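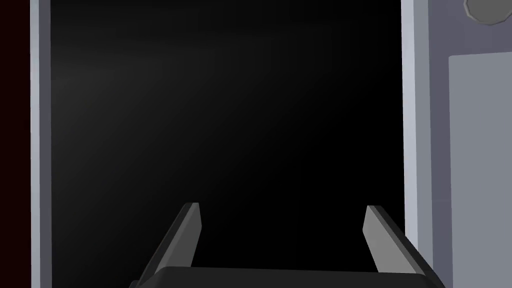 Livura Offers Simulated Practice Rooms for Gripper Training

Livura has opened its library of simulated household and appliance scenes to outside customers, following a trial period with nine research groups. The library contains 110 scenes and is licensed by the year. Each scene may be run with a two-finger gripper model supplied by the company or with a model provided by the customer.

Guadalupe Medrano, who directs the product, said the service was designed for teams that cannot keep a physical robot running overnight. "A customer can run 4,000 attempts at a task before the first working day is over," she said. "The results are logged in the same format for every scene."

Dark and glossy surfaces received particular attention in the current release. According to Medrano, early users had asked for panels with soft reflections and little detail. "Our first scenes were too easy to read," she said. "A plain black surface is a fair test of a vision system."

Unai Ibarra of Fletbridge, one of the trial customers, described the library as dependable but uneven. Rounded parts such as knobs still show flat segments along their outlines, he noted, and his team would welcome finer models. "We raised it in February and were told it is on the list," he said.

Medrano confirmed that revised models are in preparation. Livura intends to expand the library to 200 scenes. Current license holders will receive the additions at no further charge.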